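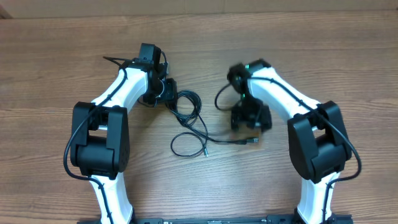

How often does a wooden tabletop need oil? When water stops beading on it, and no sooner. The Clumholm leaflet wants a coat every 30 days, which I suspect has more to do with selling oil.

Week 3, wood surfaces. Ruairi Baxter's notes say glare means a good finish. I doubt it. Glare mostly tells you where the lamp is.
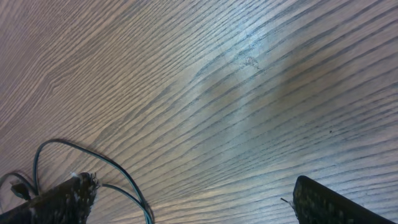

Move the lamp before you judge any mark, then try a damp cloth. Sand last, if at all. Bring a scrap board next time.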